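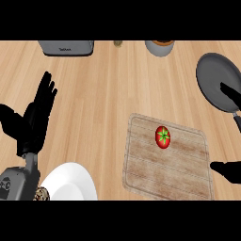
Ticket: right hand stops short of object, kitchen cell (simulated)
Site: Girnley
Raised by: Marlene Beaudoin
Assigned to: Henk Cuypers
Priority: 2

Reported fault
Right arm halts beside the chopping board on the tomato pick. No collision flag, no joint limit warning. The controller reports "target reached" and waits for a grip confirm until timeout at 30 s. Left arm holds its open park pose throughout, as configured.

09:40 – HC
Reloaded the scene from the Rosby build. Same fault on every run. Joint readings match the commanded values, so the drive model is fine and the target itself is wrong.

10:25 – HC
Compared the tool offset files. The right hand was still loading the offset for the old wrist, 37 mm out along the palm axis. Left hand file is correct. Copied the current values across and restarted the Geltero planner. 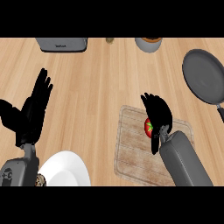 Do not close the fingers by hand from the jog panel while checking this – it clears the contact log.

11:10 – MB
Does the frying pan need moving? Its collision margin looks tight for the right hand.

11:20 – HC
Leave it. Margin is checked at plan time. If the planner rejects the path, send me the log.

Outstanding
Batch of 200 picks to be queued overnight with the new offset. Old wrist file to be removed from the shared folder. Ticket stays open until the batch log is in.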